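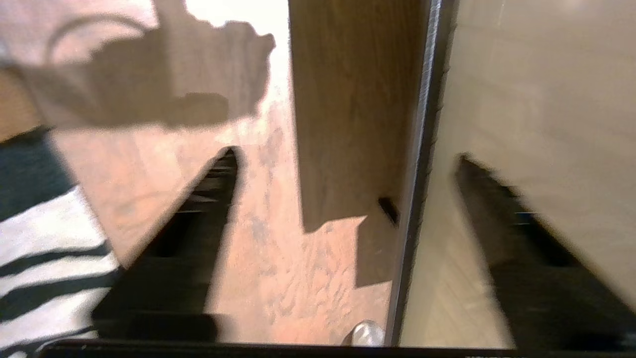 Brown wood, dark strip, pale surface.

The Matter of the Door at Rostalitz

A report to the Trustees of the Horkier Bequest, with one omission

To the Trustees:

I was instructed in April to examine the house at Rostalitz and to state, for each door, whether it could be retained. The house has 4 floors. The inventory supplied to me by the office at Clegg assigned every door a number, a room and a condition. I found the inventory accurate in all respects except one.

Door 2590 was entered as follows: "Brown, wood, study to passage. Does not close. Replace." It bore the initials of Jörg Diekmann, who had been surveyor to the Bequest before me and who had left the position without notice or forwarding address.

The door closed. I closed it on my first morning and it remained closed until the evening, when I returned for my coat and found it standing open by the width of a hand. I noted the fact and attributed it to the floor. I placed a level on the floor. The floor was true.

In accordance with the procedure laid down by the Bequest, I then examined the hardware. The latch was sound. The opening that received it had been cut cleanly and showed no wear at the lip. I applied a small quantity of oil and entered the oil in my expenses, where the Trustees will find it.

The door opened again that night. On this occasion I was in the study, seated at the desk with the inventory before me, and I heard the latch withdraw. It was an unhurried sound. I waited for a person to enter, and when none did I said, as one does in a place of work, "Come in." The door moved a little farther and stopped.

I consulted Mrs. Cuiping Duan, who has kept the house for the Bequest longer than the present Trustees have held office. She was cleaning the passage wall and did not put down her cloth.

"Mr. Diekmann oiled it as well," she said.

I asked whether the door had behaved in this manner before his time.

"It was Edard's room. He was deaf on one side and he never heard a knock. So people opened it a little and waited until he looked up."

I asked who Edard had been. She said that he had written letters for the family, that he had written them at that desk, and that he had been very polite to visitors. She then asked me to step off the part of the floor she had washed.

I remained at Rostalitz for nearly 2 weeks beyond the term of my appointment, and I do not ask to be paid for them. Each evening I sat at the desk. Each evening the latch withdrew, the door came open by a hand, and I looked up. I found that if I looked up promptly it would close again by itself, quite softly. If I was occupied and did not look up, it stayed as it was until I did. I came to finish my sentences first — I believe this was understood.

The estimate for a new door, with frame and fitting, came to 3489, and I have attached it as I was required to do. I do not recommend the expense. The wood is good. I have amended the entry for 2590 to read: "Brown, wood, study to passage. Retain."

The Trustees will observe that the column headed "Closes" has been left blank. This is the omission to which I referred. I have considered both of the permitted answers and cannot sign my name to either.

I am asked finally to return all keys to Clegg. They are enclosed, excepting the key to the study, which Mrs. Duan tells me Mr. Diekmann did not return either. She has offered me the use of the room through the winter. The lamp is adequate, and there are a number of letters in the desk that appear to require a reply.

Respectfully submitted,
The Surveyor
October 25, 2025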